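4.2 Open shelves, closed drawers, and what "tidy" is taken to mean

The literature on household storage has a habit we would like to break. A study gives people a piece of furniture, asks them to put things away, and then scores the result against a layout the authors drew up beforehand. Bhardwaj's early work for Skillel did this, and so did our own pilot in October. The score goes up when a hair dryer ends up where the authors think hair dryers belong. It is hard to see what has been learned, other than how closely the participant's habits match those of the person who wrote the answer sheet.

In the work reported in this section we dropped the answer sheet. The furniture at the Curneck site was kept as it stood, and the small goods were ordinary ones: a bottle, a dryer, boxes, scissors. Sessions were run by two of the authors, Javier and Baek, with the coding done later by Navickas, who had not been present. Participants were told to put things where they would expect to find them again. They were given no other rule, and questions such as "does this go with the makeup things?" were answered with "wherever you like." We are aware that this is itself an instruction of a kind.

The two main pieces differ in a way that matters for the argument. One is a shelf unit with a desk, where most of the storage is open to view. The other is a vanity table with a mirror and drawers, where small goods either sit on the top or disappear. Figure 7 has both in it.
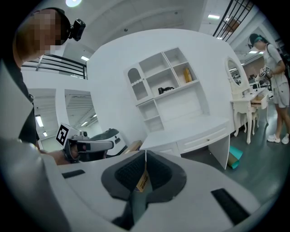 Figure 7. The white shelf and desk unit and, to its right, the vanity table with one drawer pulled open.

We recorded 37 sessions over the two pieces. Five were set aside when participants asked for the task to be explained again partway through and then started over, which left us unable to say which arrangement was theirs. Whether this was the right call is open to dispute. Kiiskinen argued at the time that starting over is exactly what people do at home, and that by removing those sessions we were removing the most natural ones. We have kept them out of the counts and put them in the appendix, and a reader who sides with Kiiskinen can add them back. The pattern does not change much.

The first finding is a negative one. The Lappalainen model says that open compartments fill from the height of the hand outward, with the highest shelf used last. We expected to confirm this with little effort. In practice the height of a shelf told us less than whether something was already on it. A shelf with a single object on it attracted a second, and an empty shelf tended to stay empty, even when it was easy to reach. Participants described this in loose terms when asked. One said that she "didn't want to start a new place." The model has no term for starting a new place, and adding one after the fact would improve the fit without explaining anything.

The second finding concerns objects with cords. Coders were asked to mark an item as put away or not put away, and agreement on most items was high enough that we did not look at it twice. On the hair dryer it fell to 67 percent. The difficulty is plain enough once a real shelf is in front of the coder. 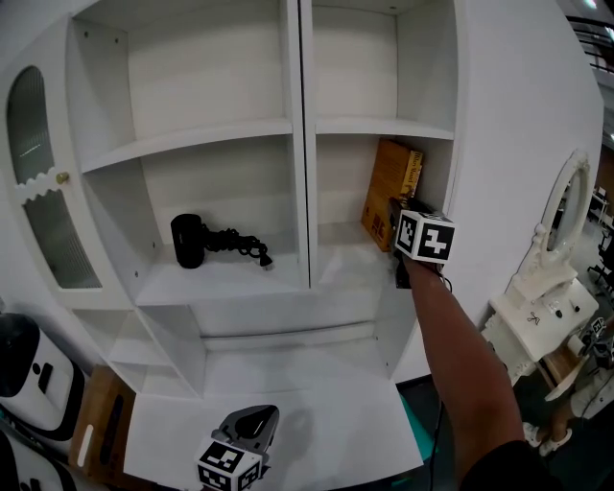

A dryer lying on its side with the plug trailing is in its place for one coder and left lying about for another. Both can defend the choice. The first is thinking about location, since the object is on a shelf and will be found there. The second is thinking about finish, in the sense that a cord that has been wrapped shows the job was seen through. Earlier studies report a single figure for "items stored" and do not say which of these was counted. We suspect that in several of them the coders were never asked, and that the published agreement rates were reached by people sitting in one room who had settled the matter over lunch. We cannot prove this. We did write to the authors of the Mamum report to ask for their coding notes and were told that none had been kept.

Cardboard raises a related problem. A box that goods arrived in may be storage, or it may be waste that has not left yet. Participants placed boxes on shelves and on counters, and when asked about them afterward gave both kinds of answer, sometimes for the same box. In 17 sessions at least one box was described as "for now." We have no code for that. The usual practice is to treat packaging as clutter by definition, which makes any room where people keep boxes look worse than the people living in it believe it to be. We left boxes uncoded and report them separately in the appendix.

Drawers are where our doubts are strongest. It is often claimed that closed storage makes a room tidier, and on the usual measure it does, for the simple reason that the measure looks at surfaces. Small goods that would have counted against the participant on the vanity top stop counting once a drawer is shut over them. When Navickas recoded a subset of sessions with drawer contents included, the advantage of the vanity over the shelf unit shrank to a size we would not care to defend. The drawers held a mix of things with no grouping that the participants could name afterward. They could nearly always say which piece of furniture an item was in – and that may be all the order most people need.

None of this shows that furniture has no effect on how people store things. The sample is small, the room was unfamiliar to those working in it, and nobody had to come back the next morning and look for the scissors. A person's own dresser has years of habit in it that a session cannot reproduce. What the results do suggest is that three of the standard measures (surface count, items stored, and shelf use by height) depend heavily on choices that are rarely written down. Until those choices are reported, we see little point in comparing scores between one study and the next, and in Section 5 we make no attempt to compare ours with the Mamum scores.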